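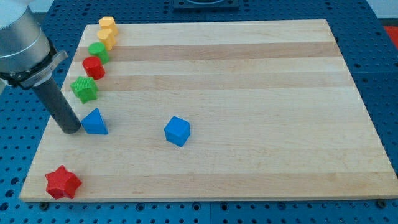 Search products, articles… Go

We got to the Carrilho insulation works at Zaltthorpe just before 9 one morning in August, and what a place! Mahfuz Khondokar took us straight to the line where the Larkard cavity boards are pressed — up to 800 a shift — and let us handle offcuts in all three thicknesses. The 35 mm is far stiffer than I'd expected. Then came the fire test room (my favourite), and a long chat over tea about taping joints on old brick walls. They've a new foil facing on the way, called Skikow, and I can't wait to try it on a loft job. Ask for bay 3110 if you're collecting samples.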